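Put the interval back

Usine runs for three hours and four minutes, and the cinema where I saw it showed the whole thing without a break. By the last hour people were leaving in ones and twos, bent low so as not to block the subtitles, and coming back to whisper to whoever they had left behind. Each of them missed something. The woman next to me missed the only conversation between the two sisters, and the rest of the film makes little sense without it.

Long films should have an interval. I don't mean a pause dropped in wherever the manager likes. I mean one planned by the director, printed in the programme and kept to by every cinema that books the film.

Directors who object usually say that a break spoils the mood. Some moods can be spoiled, I accept that. Aredura is one long slide into dread, and I would not want to buy an ice cream in the middle of it. But Aredura is 96 minutes long. A film of twice that length has nearly always got a natural resting place, and you can usually feel it go by. In Usine it comes when the gates close and the screen stays black for several seconds. The audience I was in shifted in their seats all together, then the next scene started.

Ukel was made with a break and is better for it. The first part ends with the boat still out of sight, and we had 15 minutes in the foyer to argue over whether it would come back. I have forgotten a good deal of the film but I remember that argument.

Cinemas say the extra time costs them a showing. In a house with 400 seats and 52 of them filled, which was the count on the board when I went to see Yang in December, I doubt the showing is worth much. They also sell more at the counter during a break than they ever do before the adverts.
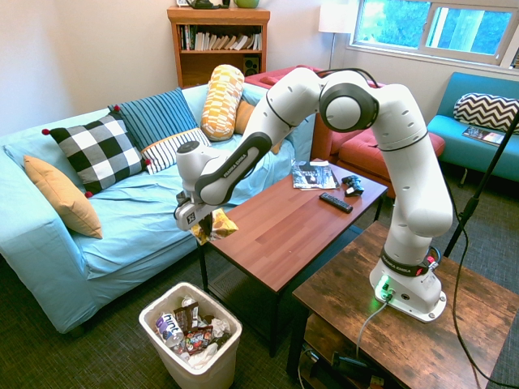 Snack wrapper, coffee table and sofa.

The other answer is to wait and watch at home, where you can stop whenever you want. I do that too, and it is a poor way to see a long film. I stopped Yang 4 times on a second viewing, once for the phone and once to look up an actor, and finished it the next evening. A proper interval happens once, for everybody, and then the lights go down again and you are held to it.

My local cinema has Usine back for another week, still straight through. I would go again if they stopped it at the gates — even for ten minutes.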